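Stonadthorpe bedding appeal reopens with new folding guidance

The Stonadthorpe Household Goods Exchange will begin accepting winter bedding again this Saturday, following a pause of several weeks while its storage space was reorganised. Quilts, blankets and padded covers may be handed in at the Ovano Road entrance between 9am and 1pm.

The Exchange passed on 403 items of bedding to local households last winter, of which 176 were quilts. Demand is expected to be higher this year, and residents with spare items in good condition are encouraged to bring them forward before the colder weather arrives.

Donors are asked to wash and thoroughly dry all bedding beforehand and to fold it at home where possible. Items received in bin bags last year often had to be unpacked, shaken out and folded again before they could be shelved, and this delayed their collection by families. A bed is the most convenient surface for the task, and there is no need to clear it first - a blanket left in place will stop the quilt from sliding.

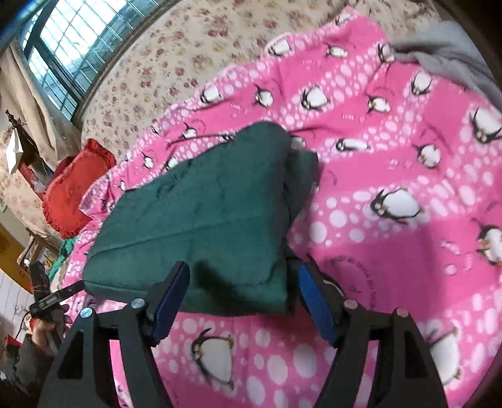 The new guidance, drawn up with the Milley Centre, recommends folding a quilt lengthways, smoothing it from the middle outwards and then folding it again from the shorter end. Thick quilts may not lie completely flat and should not be forced into a smaller shape. Creases are of no concern, but heavy compression over several months can leave the filling uneven. Vacuum storage bags are therefore no longer accepted.

Each shelf in the reorganised store is 18 inches deep. A single quilt folded to that depth can be stacked with others of the same size, while double and king-size quilts are kept separately on the lower level. Donors who know the size of an item are asked to write it on a slip of paper and tuck it inside the last fold.

Children's blankets are particularly welcome. The Exchange received almost 167 requests for them last winter and was unable to meet them all. Bright colours and printed patterns are popular with younger children, and fleece is preferred as it washes easily and dries quickly indoors. 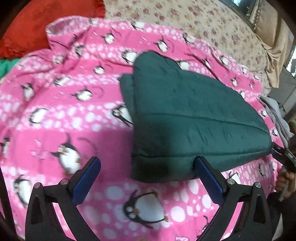 Pillows, electric blankets and mattress toppers cannot be accepted. Quilts with small marks or a short length of loose stitching will be considered, provided that the filling is fully enclosed. Items that are unsuitable for household use will be offered to the Villalobos animal shelter, where clean bedding is needed throughout the year.

Residents who are unable to travel may request a home collection by telephoning the Exchange on weekday mornings. Collections are limited to two bags per address and will continue until the end of November. Households wishing to receive bedding should apply through the Milley Centre in the usual way - no proof of income is required for children's items.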